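Visit Report: Gripper and Wrist Camera Trials at the Trestis Parcel Hall, Tetov 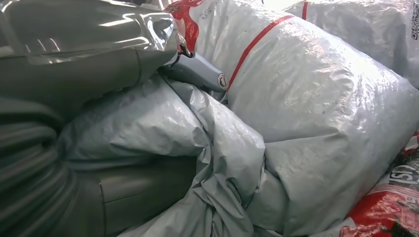
The delegation from Nistine visited the Trestis test hall in July to observe a comparison of end-of-arm tools for picking soft parcels. The visit was arranged at the request of our handling section, which must recommend a tool for the Dhillon depot before the peak season.

Trestis received the group at 9 a.m. and gave a short safety briefing. The trial cell holds two identical arms over a shared infeed bin. One arm carried a four-cup vacuum tool, the other a two-finger gripper with soft pads. Both had a small camera at the wrist. Mixed plastic mailers, gray for the most part, were piled directly against one another, as they would arrive from a truck.

Each tool was given 300 picks from a refilled bin. The vacuum tool failed to lift or dropped 18 parcels, most of them loosely filled bags with deep folds. The finger gripper failed on 143, although it did better on wrinkled bags once a fold stood up high enough to be grasped. Strapped parcels gave mixed results with both tools: a cup placed across a strap does not seal, and the fingers at times took hold of the strap alone.

The wrist cameras received less time than we had hoped. Glossy film returns strong highlights under the hall lights, and the software twice treated one overstuffed mailer as two separate items. Trestis dimmed one row of lights after the midday break – the double detections became less frequent, but no formal count was kept.

The vacuum tool ran at around 605 picks per hour in the afternoon session. Air consumption was not metered. The delegation has asked Trestis to supply this figure, together with the expected service life of the cups.

A second visit is proposed once the combined cup-and-finger tool is ready. Nistine will send a pallet of its own returns for that session.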